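Re: [sekley-makers] Board for the shape blocks, and is glued-up maple a bad idea?

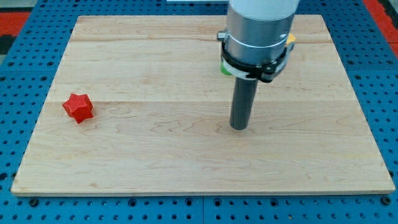

Red star on the pale board, blue perforated table underneath.

Hi all,

Sorry for the slow answer, I've had family staying and the shed has been full of other people's bicycles. Quoting Cempaka's message from last week so it's all in one place:

> From: Cempaka Pelupessy
> To: sekley-makers
> Subject: Board for the shape blocks, and is glued-up maple a bad idea?
>
> Hello everyone,
>
> I've promised Izzati a set of printed shape blocks for the under-fives table at the Murik open day in May. Star, heart, circle, square, that sort of thing, chunky enough to pick up and not small enough to swallow. The blocks I can manage. What I'm stuck on is the board they sit on.
>
> I'd like something flat and pale so the colours show up, and I'd rather not use another sheet of painted MDF after what happened to the last one (it got left by the sink and swelled up like a loaf). Prasetyo says buy a strip-glued hardwood board and be done with it. Syafiqah says the strips will open up at the joins the first time somebody wipes it with a soaking cloth.
>
> Three questions then:
>
> 1. Do the glue lines matter?
> 2. Oil it or leave it bare?
> 3. Does anybody have a red that looks like a proper red? Mine comes out the colour of salmon.
>
> Budget is not enormous. Thanks!
>
> Cempaka

Right, so the picture at the top answers a bit of this. The board is the strip-glued sort Prasetyo means, in a pale maple-ish wood, and you can see the two long seams running right across it, one towards the back and one through the middle, just behind the star. They look like a lot in a photo. Run your hand over mine at home, which is built the same way, and you'd have a job to find them with your eyes shut.

On question 1: no, I wouldn't worry. Decent glue is usually stronger than the wood next to it. What does for these boards is getting one face soaked and leaving the other dry, so it cups, and THEN the joins start to complain. I had one go like that years ago (I'd stood a wet plant pot on it over a whole bank holiday, entirely my own fault) and it never went flat again. It's now a shelf for paint tins. So Syafiqah is right about the soaking cloth, but a damp one is fine, and stand it on its edge afterwards so the air gets to both sides.

Do look at the ends before you buy. If one strip has its grain going a completely different way from its neighbours, put it back and pick another. The darker streaks don't matter at all, I rather like them, but Izzati may feel differently as she's the one who likes things to match.

On question 2: for little ones I'd use a food-safe mineral oil, the stuff sold for chopping boards. Wipe it on, leave it overnight, wipe off what hasn't gone in, and do that twice. BOTH faces and all the edges, please, including the near edge where there's that thin strip of end grain, because end grain drinks water like nothing else. It will go slightly yellower. If you want it to stay really pale then leave it bare and accept it will get grubby, and give it a light sand every so often. I use 80 grit for dents and nothing coarser, then something much finer to finish, otherwise you'll be picking splinters out of toddlers.

I wouldn't varnish. It looks lovely for a month and then it chips, and you can't patch it without doing the whole thing again.

On question 3, the red! That star is just what I'd call a proper red, tomato, no pink in it. I can't swear to what anyone else prints with, but I get something very near it from the Brisell red. I used to get your salmon colour too, and in my case it was thin walls, the light was coming straight through them. I put in two more perimeters and it went properly solid. Try that before you spend money on another reel. I still have most of one here and you're welcome to borrow it, just don't leave it in the car.

You'll notice the fine layer texture on the top of the star. I'd leave that alone. Prasetyo will tell you to sand it and he'll be very convincing, but sanded red goes chalky and then you have to paint it, and then it's paint in mouths. Small hands like a bit of texture anyway. The points are another matter! A five-pointed star has five nice sharp corners and then some more along the edges, so round them off in the model before you print. Dewanti did hers with a 2 mm radius for the playgroup set and they've had no tears so far.

One more thought about shapes. If you're doing a star, make it properly thick. A flat one lies down on the board and a small child can't get a fingernail under it, whereas a good deep prism can be grabbed from the side. I'd go for the same thickness on every shape so they stack, as stacking is all they will want to do, whatever Izzati has planned.

As for where to get a board, Chaudhary's on the corner sometimes has offcuts in the bin by the back door, and I paid 9 pounds for mine. It was a bit longer than I wanted so I had them cut it down while I waited. Ask for the planed ones. The new-ish place on the ring road wanted 87 for something not much bigger, with a juice groove round it, which you definitely don't want, the blocks would all rock about in it.

I can bring my board on the next shed evening if you'd like to see how it's aged. I'll bring the oil as well, there's half a bottle left and it doesn't need much. Syafiqah, could you let me have my finest sanding block back if you've finished with it?

Also, does anyone still have the rubber feet from the old display stand? Four of those under Cempaka's board would stop it sliding about on the table.

All the best,
Dewanti's neighbour with the shed (yes, still got your ladder)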